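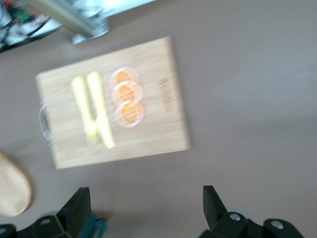

Subject: Re: [rolbridge-econ] September remittance and transfer figures

Hello all,

Replying on-list so the answer is in the archive.

> The quarterly sheet gives 3,705 outbound transfers through the
> Kultport counter, but the monthly table that went around before
> it only adds up to 3,402. Which one should we be using? We have
> a draft going to Oakley and I would like to cite one number all
> the way through. Also, does the inbound column include Atance,
> or is that still reported separately?

Use 3,705. The monthly table was put together before the late returns came in, and it leaves out 303 transfers that were sent in the quarter but posted after the cutoff. The quarterly sheet has them in the month they were sent. I should have marked the monthly table as provisional and did not. A corrected copy is in the shared folder under the same file name, with a note in the first row.

The 303 are all outbound. Nothing on the inbound side moved, so if you have already used the inbound total of 2,005 you can leave it alone.

On Atance: yes, it is in the inbound column now. Up to the second quarter it was on its own line, and before that it was not collected at all. This means the inbound series has a break in it. If you are drawing a chart that runs across the break, please either start it in the third quarter or put a footnote on it. The Atance line is small, but it is lumpy, and one busy month can look like a trend when it is added to the rest.

Three other points that came up while I was checking:

1. The counts are transfers, not senders. A person who sends money home every two weeks shows up every two weeks. We do not have a sender count for Kultport and I would not try to work one out from these numbers.

2. Values are converted at the month-end rate. The Oakley people use a monthly average in their own tables, so our dollar values and theirs will not match even when the counts do. For the draft I would cite counts in the text and keep values in the appendix – that way you only have to explain the rate once.

3. Canceled transfers are taken out if they were canceled in the same quarter. If the cancellation came later, the transfer stays in and the refund is shown as an adjustment in the next sheet. There were a few of these last year and they caused some confusion in the Rolbridge summary.

On the draft itself, the second paragraph says outbound volume "fell sharply." That was true of the provisional table. With the late returns added back, the drop is much smaller and I would just say it was lower than the quarter before. The sentence on fees is fine as it stands, but the fee schedule it refers to was replaced in September, so the link needs to be updated.

I can have the fourth quarter sheet out on the usual schedule if the Kultport returns arrive on time. If they are late again I will send the sheet without them and label that column as incomplete.

If anyone else has used the monthly table in something that is already out, send me a note off-list and I will give you the corrected rows.

Regards,
Rolbridge data desk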